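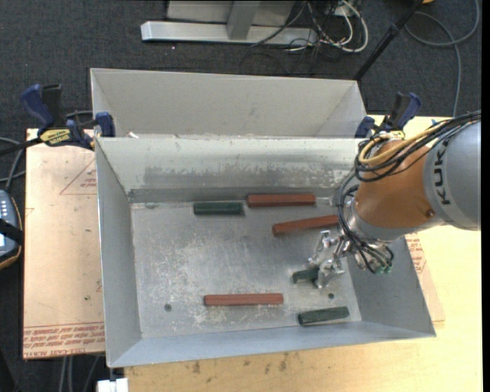 Reds and greens in the big front compartment of the metal bin.

Block Bin FAQ

Which blocks go in the front?
Both colors! Reddish-brown and dark green share the flat floor, and we love how they look together against the gray.

Do they have to be lined up?
Nope. Lay them any way you like, straight or slanted, as long as they're flat.

Why clamp the bin to the table?
A big metal bin can creep on a smooth top, so please leave the blue clamps on.

Can I scrub off the scuffs and white dust?
A dry brush is great for the dust (go for it!). The scratches are there to stay.

Who do I ask about more blocks?
Colette Picard, most days until 4. She loves questions!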